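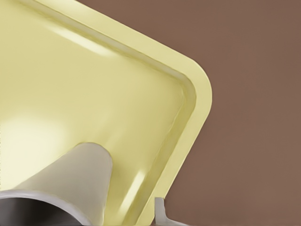
3.2 Colour and the office lunch order

Previous work on shared meals in the workplace has tended to ask who pays. We were more interested in who leaves, and in what is left behind when they do. Anyone who has walked past a meeting room in the middle of the afternoon will know the arrangement: one sandwich, filling unknown, watched by several people who have all said they are full.

The Camska and Van Loon offices made convenient sites. Both order lunch from the same caterer, Drisora, and both have a written policy on leftovers that staff described to us warmly and had plainly never opened. Over the study period we logged 654 catered items across 5 lunches at each office. Items were recorded at the start, at the point when the meeting was supposed to finish, and at the point when it did. The gap between the last two was outside our scope, though we grew to have feelings about it.

Our first finding will surprise few readers. The last item of any kind was left alone far longer than the second-last. At Van Loon the final lamington survived into the evening on 4 occasions, in a room where its neighbours had been gone before the minutes were read. Staff we spoke to put this down to manners. Cutting the item in half was a common compromise, and the remaining half was then treated with exactly the same respect as the whole. One was halved again. We stopped recording at that point.

The second finding concerns what food is served in. Participants in the follow-up survey were asked which serving dish colours they would rather take food from, and gave firm, detailed answers that bore little relation to what they had done at lunch. 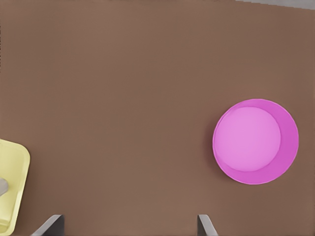

Reading time: 2 min

Figure 2. Pink bowl on a brown tabletop.

Bright colours were rated "cheerful" by the Camska group and "a bit much" by the Van Loon group, who work in insurance. White was preferred by both, mainly on the grounds that it was normal. When we compared these ratings with the lunch logs, colour made no difference that we could detect. Distance from the door made a great deal. Food on the near side of the table went first at every lunch, whatever it was, and this included the celery.

We had planned a third site at Nulgate, which withdrew in December after moving its staff to a system of individual lunch boxes. Management there reported that the leftovers problem had been solved. We were shown the fridge, and would describe the problem as having been relocated.

3.3 Limitations

Both offices knew they were being observed, and behaviour at the first lunch was noticeably better than at any later one. Our own team was also fed at each session, and its consumption is included in the totals.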